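Kitchen help > Bowls and measuring > Cleaning and care

This site uses cookies. Accept or change settings.

Brownish tint in a steel mixing bowl

Posted 1 August 2024 by Cukano

Large mixing bowl, stainless steel, rolled rim, bought in July. Under the kitchen light the inside looks bronze in places and nearly white in others. Is this heat tint, a coating or a reflection? It is only used for cold mixing.

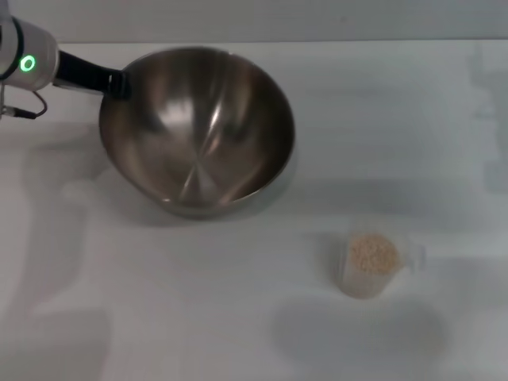 Replies

Sandrine Lemaire

Probably reflection. A brushed finish scatters light along the grain, so a curved wall gives streaks and dark bands. Test: turn the bowl 90 degrees on the table and leave the lamp alone. If the bands stay put, they are reflections. If they travel with the bowl, they are in the metal — use a paste of bicarbonate and water, rub with the grain, rinse and dry.

From lower down the far wall has one pale upright streak with brown-grey either side, and I would expect that from a plain satin surface.

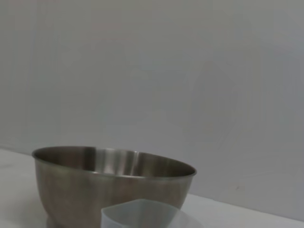 Plolline

Vinegar. Worked on mine.

Kirkegaard

Do the turning test first. Vinegar shifts limescale but does nothing for a reflection. Don't use wire wool.

Contact | © Zestmont | Back to top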